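Ticket 1237: Door entry panel drops off the network overnight
Opened by: Neusa Sampaio
Assigned to: Wagner Caldeira
Product: Zerkia door controller
Status: Closed

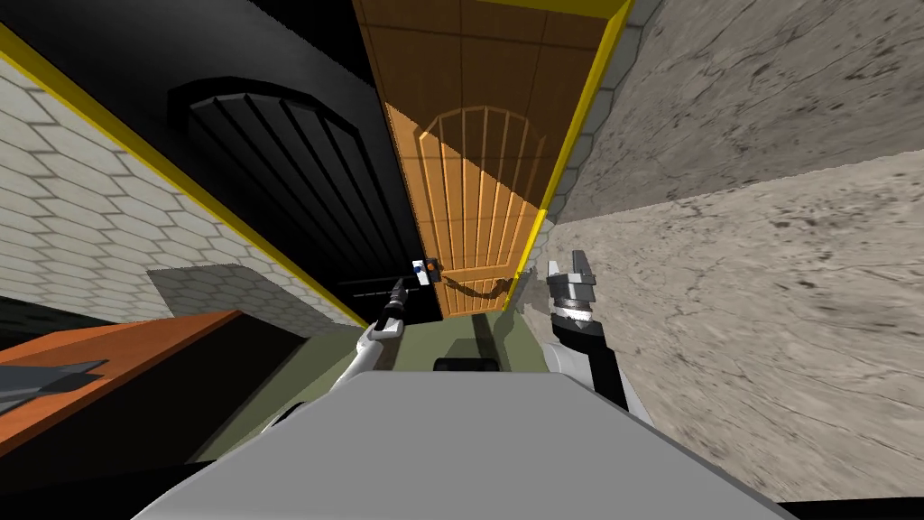

The controller at the Clullov office goes offline most nights and comes back by itself in the morning. Badges still work while it's down, but nothing reaches the access log until it reconnects. It started in May, after the router was replaced.

June 24, 2022 – Wagner
Pinged the controller from the office network. Replies are fine during the day. Checked the router and found the DHCP lease time set to 8 hours. The old router had no limit. Please send me the controller's event file from last night.

Neusa
File attached. It shows the address request failing 2 times, then nothing until morning.

Wagner
Thanks. The address pool is full by evening. It holds 80 addresses and the guest Wi-Fi draws from the same pool – phones and laptops are keeping them all. I moved guest Wi-Fi to its own range and gave the controller a fixed address. Port 80 on the controller is still open to the local network, so the Jila log viewer needs only the new address.

Neusa
Changed it in Jila. The log stayed complete for the whole week. The Brito branch has the same router, so I'll open a separate ticket for that one.

Wagner
Closing.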